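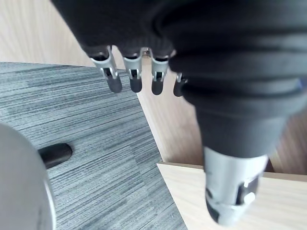
Page last changed: November, 16:40

Labelling and refilling blue plastic box files before a room move

nunmont_records

We are clearing a small office with a light wood desk and grey striped carpet tiles. The paper is going into blue plastic document boxes of the rigid kind, with a white ruled label set into a slightly darker blue surround. The labels are still blank. There are 15 boxes to fill and nearly 3,000 sheets to go in them, mostly A4, with some folded drawings from the Rasthorpe job.

Three points I would like settled before I start.

First, should the label be written before or after filling? Second, what pen stays legible on a coated label? Third, is it acceptable to stage the filled boxes on the floor overnight? The carpet is laid as long narrow tiles in a staggered pattern and I do not want dents along the seams.

I have read the Skoken packing sheet. It covers archive cartons in some detail and says very little about plastic boxes. 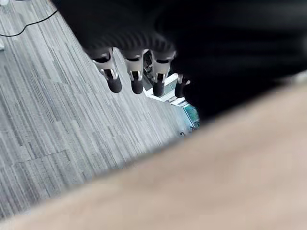 Reply from figueroa_lane (marked as accepted)

Write the label after filling, but decide the box number first. Contents shift between boxes once you find that a run of papers will not fit, and a corrected label looks untidy for years. Put the number on in pencil, fill the box, then write the full entry in ink.

Order of work I would use:

Clear the desk completely and sort into piles by year or by job. Remove bulldog clips and any ring binders. Staples can stay unless the papers are going to long-term storage.

Square each pile on its long edge and then on its short edge. Load with the box standing upright and held by hand at the lower corner, so that the sheets settle against the back. Stop when a flat hand still slides in beside the papers. A plastic box filled past that point bows at the front, and the label face is the part that bows.

Folded drawings go in last, fold downwards. If they are thicker than the rest of the contents put together, give them a box of their own.
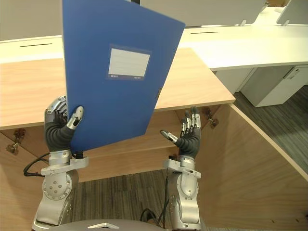
On pens, test before you commit. Coated labels reject most gel ink, and a ballpoint skips where the surface has picked up grease from fingers. A fine permanent marker is the usual choice. Write on one spare label, wait five minutes, rub it hard with a thumb. If it smears, print the labels on plain paper and fix them over the ruled area with clear tape on all four edges.

Keep the entry short: box number, job or department, first and last year. Anything longer belongs in a list kept elsewhere. Our own list runs to 91 lines and is far easier to search than a shelf of spines.

On the floor question — carpet tiles will take it. Stand the boxes upright in a row near a wall and keep them off the seams if you can, mainly because a box stood half on a raised edge will lean and take its neighbour with it. Any marks in the pile normally brush out.
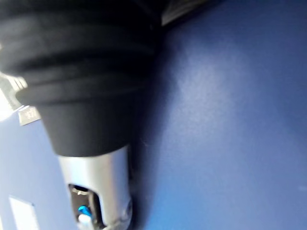
Reply from overstrand86

Agree with most of the above. I would not use tape over the label. It yellows, and the edge lifts after a summer in a warm room. Marker only.

Also check the box depth against the new shelves. Ours were 86 mm deep and the shelf dividers in the new place had been set for something thinner. Half a morning lost moving dividers.

Reply from tallpost

just number them and keep a spreadsheet. labels are a waste of time imo

Follow-up from nunmont_records

Thanks. The spare label test will be done first. I will use pencil numbers, then marker, with no tape. The drawings are thicker than I thought when stacked, so they will have a separate box and the row will be one longer than planned. Shelf dividers still to be measured.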